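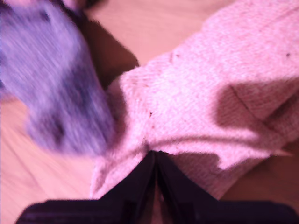
Figure 2. Pink and purple cloths. Small dark specks are visible on the pink one.

4.2 Does pile make a cloth harder to fold?

Kettler's handling guide says that fuzzy cloths fold less neatly than smooth ones. We doubt the evidence is that strong. Of the 571 folds in the Bultmont set, only 60 were scored by a second rater, and the guide never states how a "neat" edge was judged. A bunched cloth with a raised fold, as in Figure 2, could be put down to its texture or simply to how it was laid down. The scores do not separate the two. Nor do they account for lint, which the Zistia survey treats as a sign of wear without testing the claim. We therefore leave pile out of the model in Section 5.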